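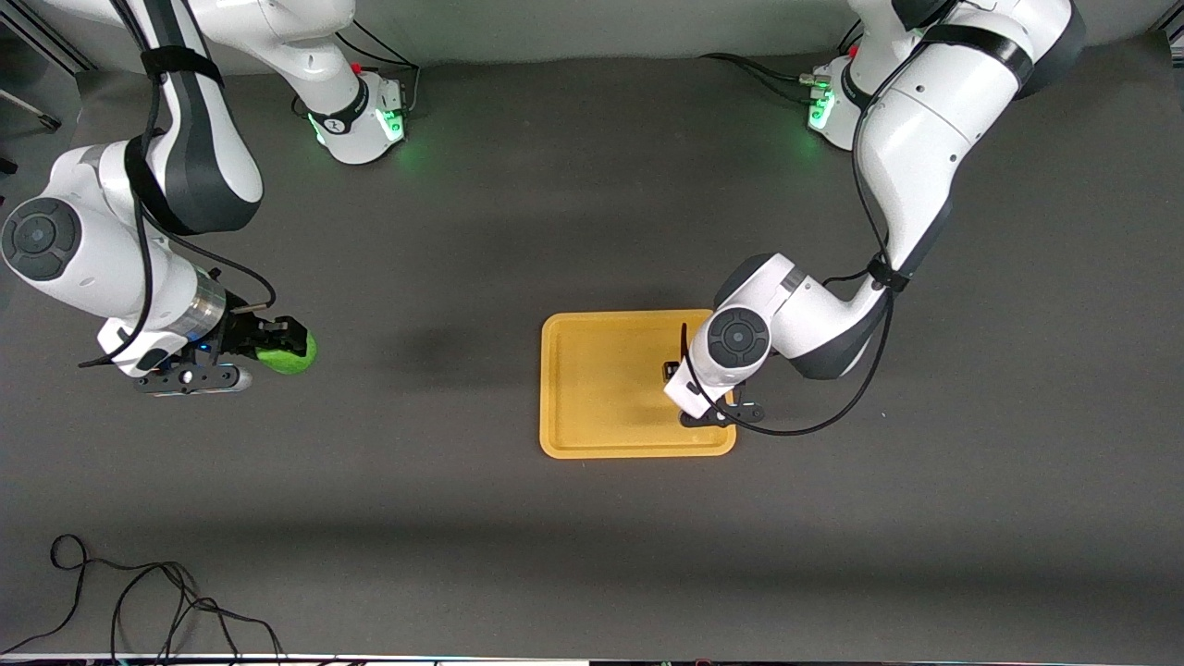

28 years we have eaten breakfast off trays in this house, and I still get asked why I keep so many of them. Well, I like them! My mother carried everything on a tray, even a single cup of coffee, and I suppose it stuck. The one I reach for most is mustard yellow, with rounded corners and a rim that is only slightly raised, so it wipes down in one go and a plate can hang over the side a little if it has to. On a dark gray tabletop that yellow looks so cheerful, especially in February, when it's barely light by the time the toast is done.

By Geert Van den Broek
2/28/26

My friend Ward Declercq prefers deep wooden ones with handles -- he has stairs to think about, and I don't. I found a nice one for him at Hermans last April for 11 dollars, and he has been using it for seed packets ever since (he says it's too good for soup). I'd still like a small round one for the teapot, so if you see any on your travels, do write and tell me. Next week I'll get back to the linen drawer, as promised.

Contact: use the form on the Wandow page
Copyright Geert Van den Broek
Back to top
Last updated in February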